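Back from the workshop at four and my wrists are still grumbling, so I will write this sitting down with the tea Hường left me — she is kind about my long days, even when I come home and talk through supper.

What I keep turning over is the question Bheki put to me at lunch. When will one of these things clear up a kitchen? He has read somewhere that it is nearly here, and he has a sink full of dishes, so he is an interested party! I told him I had spent the morning on one little packet and one clear plastic box, and that he should perhaps buy some gloves. He laughed, but I meant it kindly, and I meant it.

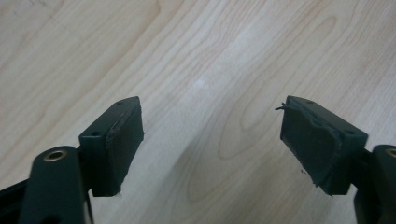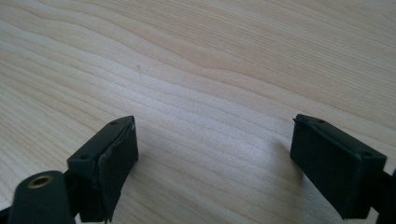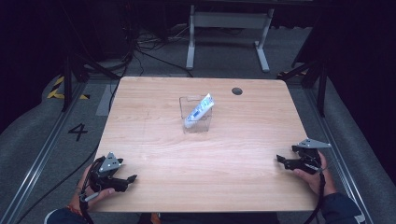 When I use my own fingers I never think about how a slippery wrapper wants to slide, or how a light box will scoot off if you nudge the side of it. Take my fingers away and give me two stiff ones per hand, and I turn into a toddler. Afaf says this is the whole point of the work, that the machine has to learn it from somebody, and it may as well be somebody patient. I do like being called patient (my mother would be astonished).

So, can they do the chores yet? I think folding a towel, maybe, on a good day, with someone standing by. Putting away shopping, all those bags and tubs and squashy things — I would give it a good while longer. Cường says 2 years and Quyên says never, and they have a bet on it, the stake being dinner at Olmedo.

I must remember to ask Afaf about new pads for the fingers before we start again. And to ring Bheki back, because I promised him my soup recipe and then forgot all about it.

Pages from the Trekovberg diary | Contact | Back to top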